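21/01/2022

I popped down to the old chapel rooms in Plasthorpe on Friday morning and came home with good news for anyone with too many jumpers. The clothes swap is coming back! It's been missing from the calendar for ages, and I've had more people ask me about it than about the bins, so I'm very pleased to be able to write this one up.

Booker Kasprzak is running it again, and he tells me the last one shifted 1,950 items in a single weekend, which explains why my wardrobe door hasn't shut properly ever since. He's hoping to beat that in May, with a second drop-off point over in Flitness for people who don't fancy the hill.
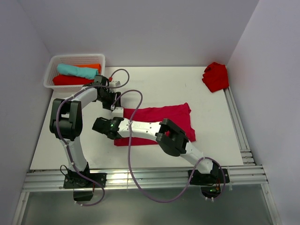
*Reading time: 2 minutes*

The rules are much as they were. You bring clean things, folded or rolled, and you get a token for each one - coats count as two. Shoes are allowed this time (tied together, please, I spent half an afternoon last year hunting for a left boot). No pillows, no duvets and no single socks, however nice.

Entry is 70p, and children get in free. There's a limit of 30 items per person, down from no limit at all, and I know a couple of you will grumble. I did too, then I remembered the queue on Dunleavy Road.

Baby clothes get their own room, and there'll be a mending table by the door where you can have a button sewn on or a hem looked at while you wait. Booker would love a few more people who can handle a zip, so do say hello if that's you. I can manage buttons and that's my lot.

Anything left on Sunday night goes to the Kormont shop, apart from school uniform, which is kept back for the summer. Drop-offs open two weeks before the swap, and I'll put the times up here as soon as I've got them.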